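Home | Reviews | Festivals | Shorts | About

Review: Kendby, a Quiet Film with a Big Heart

14 comments | 60 shares

I walked into Kendby on Friday night knowing only that it was Inès Jacquet's second feature and that people had come out of the early show crying. I came out grinning, with wet eyes too, and I've been pestering friends about it all weekend.

Lucian Sandu plays Negussie, a ferry mechanic who has shared a house with another man for years in a town where everyone knows and no one says so. When his teenage niece moves in, she simply says it, over breakfast, with her mouth full -- and the whole movie tips over from there. What a scene! Jacquet holds on Sandu's face for so long that the row behind me started to giggle, and then stopped.

I loved how ordinary the couple is. They argue about the heating. They have 2 terrible parties and one good one. So many films about gay men this age want them sick or saintly, and these two are mostly busy.

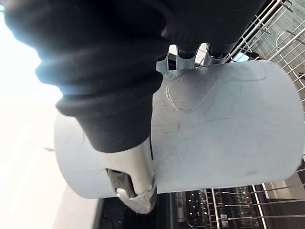
The middle drags a little, I'll admit. There are 3 trips out to the island and the second could go. The score gets pushy there as well, all cello. But the niece is wonderful throughout, and the last ferry crossing -- no dialogue, just engine noise and the two of them sharing a thermos -- is the best thing I've seen in a theater since February.

Go with someone you like, and stay for the song over the credits.

Share | Next review >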